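Endell grip-release fault

The Endell grip-release fault was a recurring failure in the control software of the Endell two-arm kitchen robot, a research platform developed at the Windcombe laboratory. In affected trials, a hand that had closed around a food item did not open when told to do so, while the controller recorded the item as placed and went on to the next step. The fault was first noted in simulation and was later reproduced on the physical arms. It is often cited within the project as the reason for its present rules on checking hand position before arm motion.

Background

The Endell platform has two gray arms, each fitted with a black multi-fingered hand. It was built to study simple food handling, including moving baked goods, fruit and dishes between a cutting board, a plate, a tray and a bowl. Most of its control policies are trained and tested in Cluren, a simulation package maintained at Windcombe, before they are tried on hardware.

Early versions of the controller treated each arm as a separate unit with its own list of steps. A step was marked complete when the command had been sent and a fixed waiting time had passed. The joint sensors in the fingers were read and stored, but the step list did not use them. The arrangement had caused little trouble with the two-finger grippers used before, which opened in a single motion and seldom lagged behind their commands.

Discovery

The fault was found in December during a review of 3157 simulated trials of a plate-loading task. Operators had noticed that the success rate given by the controller was higher than the rate obtained by checking the final position of each object. The review traced the gap to 40 trials in which the right hand was still closed at the time its release step was marked complete.

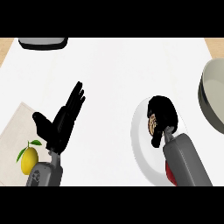

Plate-loading task in the Cluren simulator. The right hand is closed around a food item over the plate; the left hand is open and empty.

In most of these trials the arm moved away from the plate with the item still held. In four of them the next step brought the closed hand into contact with another object on the table. No damage could result in simulation, but the same sequence on the physical platform was judged to be a collision risk, and hardware trials were suspended until the cause was known.

Cause

The release command was sent as a set of separate finger targets. When the arm was still slowing down, the hand controller could receive a late grip command after the release command and act on the later of the two. The fingers then stayed closed. The step list, which relied on a waiting time of 500 milliseconds, had no means of detecting this and returned the status "Ok" to the operator's display.

The fault appeared mainly with round items held from above — a grasp in which the fingers wrap around the top and sides of the object. Such grasps used more frequent grip corrections than others, and a late command was therefore more likely. The left arm ran the same software but was assigned fewer grasps of this type, and no failed release was recorded for it.

Reproduction on hardware

A limited series of hardware trials was carried out at reduced speed with soft foam items in place of food. The failed release was reproduced on the right arm with the original software. An operator was stationed at the stop control throughout, and no injury or damage was reported.

Correction

The revised controller numbers every hand command and discards any that arrive out of order. A release step is now marked complete only when the measured finger positions fall within the open range. If they do not, the arm holds its place and the display shows a fault in place of the earlier status message. The waiting time was kept as an upper limit, after which the trial is stopped.

The simulated trials were repeated with the revised controller and no failed release was found. Hardware work resumed at reduced speed, and the speed limit was later lifted for tasks involving one arm. It remains in force for tasks in which both arms share the same part of the table.

See also

Cluren (simulator)
Two-arm manipulation
Protective stop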